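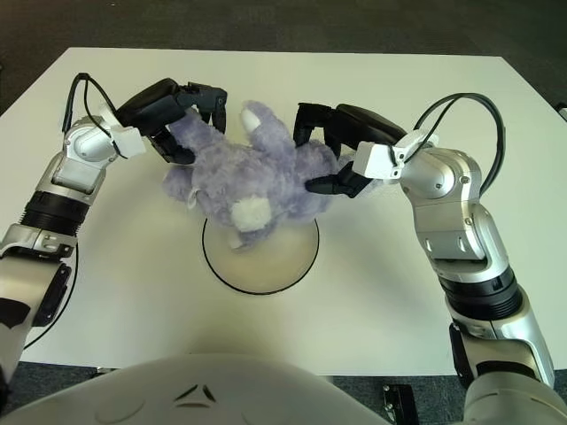 4. Preparing the audio stops for an exhibition

This section is for the person who prepares the Stallitance audio guide before an exhibition opens. It is supposed that the receivers are already charged and that you have the editor password for your venue. If you do not have the password yet, please ask Vimala Nambiar at the Hernell office.

An audio stop is one recording connected to one number on the wall. One exhibition can have up to 90 stops. If your festival is using several buildings, make a separate exhibition for each building, also when the visitors buy only one ticket.

4.1 Create the exhibition

1. Open the editor and choose Exhibitions, then New.
2. Type the title in the same form as it is printed on the entrance panel. The visitors will see this title on the receiver.
3. Choose the venue from the list. In the delivered version the list contains Hernell Hall and Blackwood Gallery. Other venues are added under Settings, Venues.
4. Set the languages. The first language in the list is the main language, and the receiver goes back to it when a translation is missing.
5. Press Save.

Note: The main language cannot be changed after the first stop is saved. In this case it is necessary to make a copy of the exhibition and select the language again in the copy.

4.2 Add the stops

1. Open the exhibition and press Add stop.
2. Enter the stop number. Numbers can be left free between two stops, and we recommend to do it, as artists often bring one more work in the last week.
3. Enter the artist name and the title of the work.
4. Add the object picture (see 4.3).
5. Press Upload and select the sound file. Wait until the bar is green.
6. Write the transcript in the text field. The limit is 500 words for each language.
7. Press Save stop.

Caution: Do not close the editor window while the bar is still yellow. The file will be stored only in part and the receiver will stop in the middle of the sentence without any message.

If a work is withdrawn or covered during the exhibition, do not delete its stop. Set the status to Paused. The number then plays the short announcement which you recorded under Settings, Announcements, and the original recording comes back when you set the status to Active again. With Delete, the recording and all translations are lost.

4.3 Object pictures

The picture is shown on the receiver above the title. It can be any JPG or PNG file, upright or wide. The receiver makes it smaller by itself.
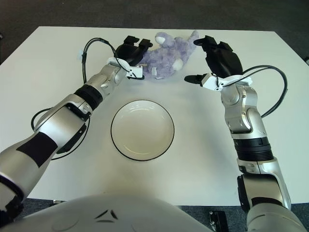
Figure 4-1. Lavender plush toy on a white table

1. Press Choose picture and select the file.
2. Type a short caption. Long captions are rolling over the display and are difficult to read for many people.
3. If the artist does not allow a picture, leave the field blank. The receiver shows the stop number in large figures in its place.

4.4 Load the receivers

1. Put the receivers in the docking station with the display to the front. One station takes 16 receivers.
2. Press Send to station in the editor.
3. Wait until every receiver shows the word Ready. For a big exhibition this can take more than 3 minutes — please do not lift a receiver to look if it is finished.
4. Take out one receiver and listen to the first stop, the last stop and one paused stop in each language.

Note: The receivers keep the previous exhibition until the new one is loaded completely. If the electricity is interrupted, repeat from step 1.

Caution: Use only the Plasivley cable which comes with the station. Other cables fit into the socket, but they give power only and transfer no data.

4.5 Changes after the opening

Small corrections in a transcript can be made at any time. They arrive on the receivers at the next docking, normally in the evening. Changes of sound files should be done on the closing day of the venue. At Blackwood Gallery this is Wednesday, and Keisha Ridgeway must be informed before so that the station is switched on.

For every change, fill in the field Reason for change and put your initials. When visitors or journalists ask why a recording is different from before, the front desk can open the list under Reports, Changes and answer from it.

If a stop does not play:

- Check that the status is Active.
- Check that the stop has a file in the main language.
- Dock the receiver again and wait for Ready.
- If it still does not play, write down the serial number from the back side and contact Emmett Bellamy.

Continue with section 5, Printing the wall numbers.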